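Kelturent Library to Lend Wooden Block Sets Starting This Month

Families in Kelturent will be able to check out full sets of building blocks from the town library, under a lending program approved by the library board in June.

The program begins in July 2021 with 3 large sets and a number of smaller ones. Each large set holds 500 pieces and comes in four canvas bags. Borrowers can keep a set for two weeks and renew it once if no one else is waiting.

Celina Głowacki, the children's librarian, said the idea came out of the long months when the play corner was closed. The corner's old blocks had been put in storage, and parents kept asking when they would be back out.

"We had good blocks sitting in a closet and kids at home with nothing new to do," Głowacki said. "A few people asked if they could just take a bag home. After the fifth or sixth time, I wrote it up and gave it to the board."

The library paid for the new sets with $3,862 left over from last year's story hour budget. The money covered the blocks, the bags and a rolling cart. A second shelf in the children's room was cleared to hold the sets when they are not checked out.

The blocks were bought from Rathjen, a small shop in neighboring Brasitov that cuts and sands them by hand. Most are plain maple. The library also ordered a few boxes of painted pieces for the youngest children, in red, yellow, green and blue.

Lucyna Głowacki, a retired kindergarten teacher and Celina's aunt, helped choose the shapes. She taught for many years at the elementary school on Kendari Street and had blocks in her classroom the whole time.

She asked for more long planks than most store sets include, and fewer arches. Children fight over the long pieces, she said, and a set that is short on them tends to get put away early.

"You want a lot of the same thing," she said. "Parents look for variety. A four-year-old wants twenty of one block so the wall comes out even."

She also wrote a two-page guide that goes in each bag. It suggests building on a hard floor instead of carpet, leaving a project up overnight when there is room, and holding off on help until a child asks for it. For toddlers, it recommends starting with the biggest blocks in the bag and adding the smaller ones over several days.

The guide has a short section on what children pick up from block play at different ages. Toddlers mostly carry, stack and knock down. Around age three, many begin making rows and simple bridges. By five or six they often plan a building before they start it and will talk through what it is for. Lucyna Głowacki said parents should not read the ages too closely. Some children stack for a year and then build a whole town in an afternoon.
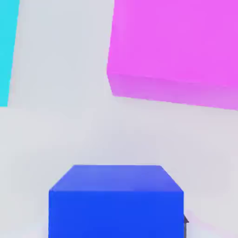
Sets can be borrowed by anyone with a Kelturent library card in good standing. Brasitov residents may also use the program, as the two towns share a card system. There is no charge. The late fee is a dollar a day for a large set and 25 cents a day for a small one.

Missing pieces will be handled case by case. Celina Głowacki said staff will weigh each bag when it comes back and will only go through it by hand if it is well under. A lost block or two will not lead to a bill.

"Blocks go under couches," she said. "If you find one in October, bring it in."

The bags and blocks will be wiped down between borrowers and held for one day before going back on the shelf. The library has followed the same practice with its puzzles and board games since it reopened.

The board set aside up to $2,000 for next year in case the program needs more sets. Members will look at the checkout numbers in the winter before spending any of it. One request already on the list is for a bag of large foam blocks, which a parent asked for at the June meeting because her family lives in an upstairs apartment and wooden towers are loud when they come down.

The play corner itself is also expected to reopen later this summer, with a new rug and the older blocks back in their bins. No date has been set.

Holds on the large sets can be placed at the front desk or by phone. The small sets are first come, first served and cannot be held.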